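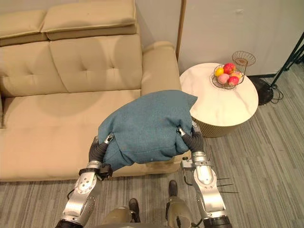
Handout 2: Comparing grippers on soft things

Okay, so last time we did rigid objects and everybody felt pretty good. Blocks, cans, a coffee mug. A block has a width, you tell the hand to close to that width, and you go get lunch. Soft goods don't have a width. They have whatever width you squeeze them to, and that's the whole subject of this handout.

I want you to read it before lab, because we'll be working in pairs and Aivar Zariņš will be running the second station. He has less patience than I do for people who haven't done the reading!

Two hands, one living room

The two hands we compare are the Adero and the Vaher. Both close on a position command, both report motor current, and neither one has skin sensors in the version we've got. The Adero is quicker and the Vaher holds its grip better when the arm changes direction (my opinion, and you're welcome to argue with me once you have your own numbers). The controller is Fikbridge for both, so please don't blame the software when only one of them drops things.

We lift everything over a sofa. It's a good target - wide, soft, forgiving - but the seat is soft too, so when you set a cushion down you won't get a clean contact signal. Current creeps up slowly instead of jumping. Watch the plot and pick your release threshold before you start a run, then leave it alone.

Now cushions versus cloth. A stuffed cushion pushes back. Squeeze it from both sides and it bulges, and that push is what gives you friction. A wad of cloth mostly just gives way, and the fingers can end up pressing on folds that aren't attached to anything you care about.

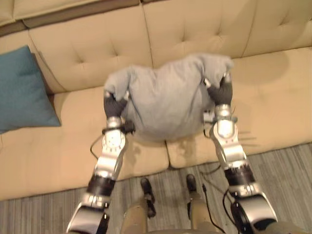
Fig. 2. Two-handed hold on the gray cloth, above the seat cushions.

When you do the cloth runs, write down the shape of the bundle as well as the result. "Dropped" tells me very little. "Left side held, right corner slid down past the fingers" tells me a lot, and it takes you ten more seconds to write.

Do 3 lifts per hand per object and keep the speed setting the same for all of them. I know it's tempting to speed up on the cushion. Don't.

Reading the wrist view

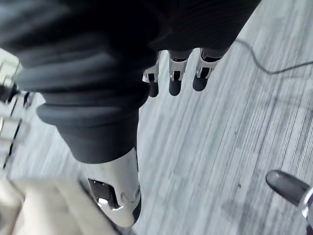
Reading time: 2 min

The wrist camera is where most of you will get confused, so let's slow down. It sits close to the hand, so the arm shell and the sleeve eat up a big piece of the picture, and the fingers only get the part that's left. Find the fingertips first, every time. Then look for the floor or the sofa behind them, and only then start thinking about the object.

Anything close to the lens goes blurry and carpet smears when the arm moves, so don't judge a grasp from one wrist still. Pair it with the head view from the same moment.

For the write-up: one table, one plot per hand, and 700 words at most. Normunds Grigaitė will collect them.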